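Windetti Café Corner – Minutes of the Planning Meeting
Nov 21, 2019, Plundthorpe, upstairs room

1. Last minutes
Agreed, with one fix: the Oakley order was for 58 cups, not 76.

2. The seating area
Everyone is thrilled with how the corner has come together! The round light wood tables stay, and so do the gray chairs with the rounded backs. We all love how soft they look against the big coffee plant panel – it makes you want to sit down and stay a while. Seven more chairs in the same gray were approved, at a total of 1196 dollars from Fultico.

3. The wall
A second panel was suggested for the stairs. Lots of support for another plant, maybe cocoa or tea. Sketches to come to the next meeting.

4. Tables
Long and happy talk about what belongs on a table. Agreed to keep bottles with screw caps on offer, as they travel well to the garden. Printed sheets may stay out for guests to pick up, one per table. Stickers were a big hit in August and will be ordered again. 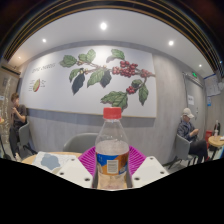
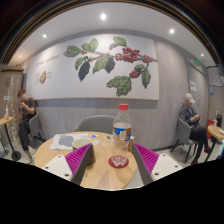 Table by the coffee panel, with a red-capped bottle and a printed sheet.

5. Opening hours
Staying open an hour later was warmly received. We will try it for two weeks and look at the till totals after that.

6. Any other business
The hook on the back door is loose again. Spare key is now in the top drawer.

Next meeting: same room, date to be sent by email.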